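Dritoldale Robot Software Group
Minutes of the July meeting
Tuesday, upstairs room, with a few people joining on the call

The meeting got going a little later than planned, as the call would not let the remote half in, and a good part of the first stretch was spent happily catching up instead. A warm welcome was given to the two newcomers from the perception side, and we hope they will forgive us for how much of the evening went to timing and clocks.

Minutes of the last meeting

Accepted with one correction. The planner release was recorded as "done" when it was merged but not tagged. It has been tagged now.

Matters carried over

The build for Gosling (our control stack, for the newcomers) had been failing on clean machines. This was traced to a config file that most of us had lying around from last year and the build was quietly picking up. The file is now in the repository where it should have been all along, and thanks were given to the member who wiped a perfectly good laptop to find it.

The request to rename the logging topics was put off again. There is general agreement that the names are bad, and very little agreement on what would be good.

Control

We had a long and friendly discussion about the gripper command path. At present the arm loop and the gripper loop run separately, and the gripper takes its target from whichever message came in last. When the planner sends a fast burst of small corrections, the fingers can begin closing on an old target while the wrist is already heading for the new one. Two fixes were put forward. The first is to stamp each target and have the gripper loop throw out anything older than 30 milliseconds. The second is to merge the two loops altogether, which several people would love to see and which everybody agreed is a much bigger job. We settled on the stamp for now, with the merge to be written up as a proposal so that it doesn't simply get forgotten over the summer.

It was also asked whether the soft stop should open the fingers or hold them where they are. Views differed quite a lot! For now it holds, as before, and the setting will be put in the config so each bench can choose.

Perception

The wrist camera segmenter was retrained on the new set of 2799 labeled images. The person who ran it was pleased with the results on small toy pieces and much less pleased with cables, which still tend to come out as two or three separate bits whenever they curve behind something. One suggestion was to treat cables as lines from the start and leave the masks for solid objects, and there was enough interest that a branch will be opened. Fast motion remains the other sore spot. We talked about dropping blurred images before they reach the model, but the planner then goes without an update at exactly the time it would most like one, so the preference is to pass them along with a lower confidence score and let the planner decide.

The newcomers offered to look over the labeling guide, which was gratefully accepted. It has grown by bits and pieces and contradicts itself on partly hidden objects (page two says to label them, and the back page says to leave them out).

Planning

Prarketti, the task planner, now keeps a second arm in its collision model as a moving body with its own predicted path. Before this it was a fixed box, a generous one, and the planner refused a great many reaches that would have been fine. The new version is slower on the first plan and then quick after that. A limit of 2000 samples per query was agreed as the default, with the understanding that anyone who finds it too tight should say so on the list and not just change it locally.

Hands in the workspace are still handled by slowing everything down. Nobody wished to touch that until the timing work is finished.

Tooling

Zurnis, the log viewer, can now open a recording while it is still being written, and there was real delight about this on the call. Scrubbing backward is jerky in long files. The index is rebuilt every time, and a cached one is on the way. Please keep sending odd recordings that it fails to open, along with the software version you used, as without the version they are very hard to make sense of.

Actions

Add time stamps to gripper targets and reject old ones: control.
Write up the merged loop proposal: control, by the next meeting.
Open a branch for cables as lines: perception.
Tidy the labeling guide: the newcomers, with help.
Cached index for the viewer: tooling.

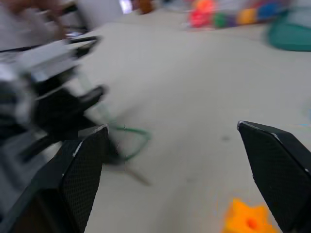
Under any other business, it was asked whether we could start at 5 instead of later in the evening, which would suit those with a train to catch. Most people were glad of the idea and we will try it next time. The snack kitty is low, and the good coffee has run out. The date of the next meeting will be sent to the list once the room is confirmed.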